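Cutlow council calls for joint patrols after rise in rural thefts

2 July 2019

Cutlow District Council has asked the regional police authority to set up joint patrols along the Trorance road, following a rise in thefts from farms and outlying homes.

In a statement issued after its monthly meeting, the council said 338 incidents had been reported in the district since April, of which 51 involved the loss of livestock or farm vehicles. Most took place at night in the villages between Trorance and Pekard, where the nearest police post is 10 miles away.

The council wishes to see officers from both divisions working to a single rota, with one control room taking all calls from the area. Under the present arrangement the road marks the boundary between the two divisions, and residents have complained that calls are passed from one to the other before a car is sent.

The police authority confirmed that it had received the request and would reply in writing. It said that five additional officers had already been assigned to Pekard for the summer - a measure agreed before the latest figures were known - and that further transfers would depend on staffing elsewhere in the region.

The council has also approved a grant towards lighting and locked gates at shared farmyards. Applications may be made at the district offices in Cutlow or at the Trorance library. 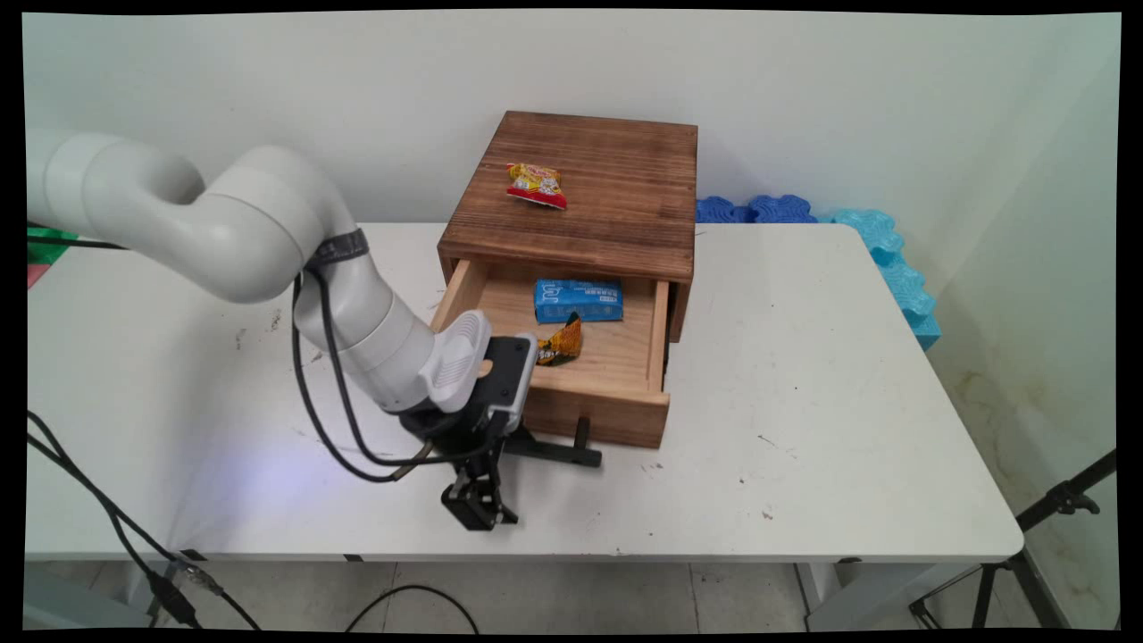 Residents are advised to record the serial numbers of tools and machinery and to report any loss on the day it is discovered. The Atanasov Hall in Pekard will host a public meeting on the proposals later this month, at which senior officers from both divisions are expected to take questions. The time will be posted at the hall and on the council's noticeboards.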